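Stainless top or painted steel for a garage parts bench?

Last updated: April 2019
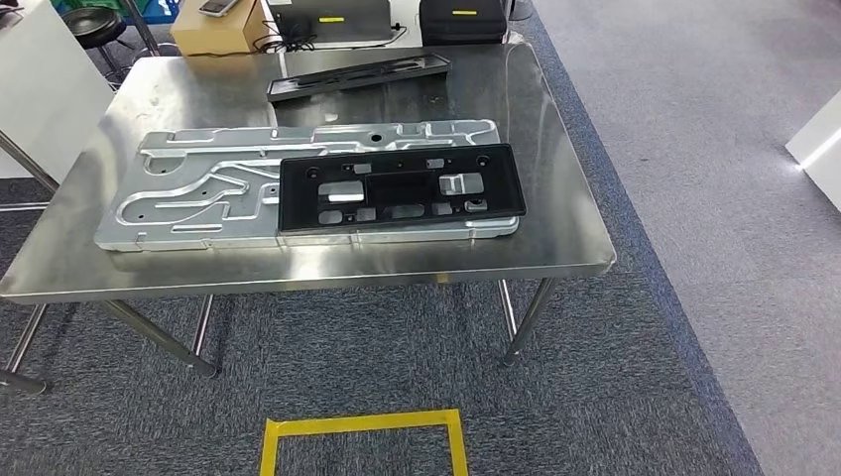 Stainless table with rolled front edge, parts on top.

mschumacher
Replacing a chipboard bench used for cleaning and measuring small engine parts. Choices are a light stainless table like this one, or a painted steel bench from Hatero at 200 more. Max load is a bare cylinder head. No hammering.

awuor_m
Stainless. Solvent does not lift it and it wipes clean. It will scratch in the first week. Ignore that.

Remzi16
Disagree. Thin tube legs rack sideways when you lean on a breaker bar. Cross bars help, but get the painted bench and put a rubber mat on it.

awuor_m
He said cleaning and measuring. No breaker bar.

Remzi16
He says that now.

tkapoor
Check flatness if you plan to measure on it. Mine is 16 gauge and sags in the middle - a straightedge shows it clearly. I keep a small granite plate on top for anything that matters.

mschumacher
Granite plate already here. Does the rolled edge get in the way of a clamp-on vise?

tkapoor
Yes. The jaw has nothing flat to bear on. Bolt the vise to a separate stand.

Remzi16
Or buy the painted bench.

mschumacher
Going with stainless, vise on its own stand. Will post again once it has some hours on it.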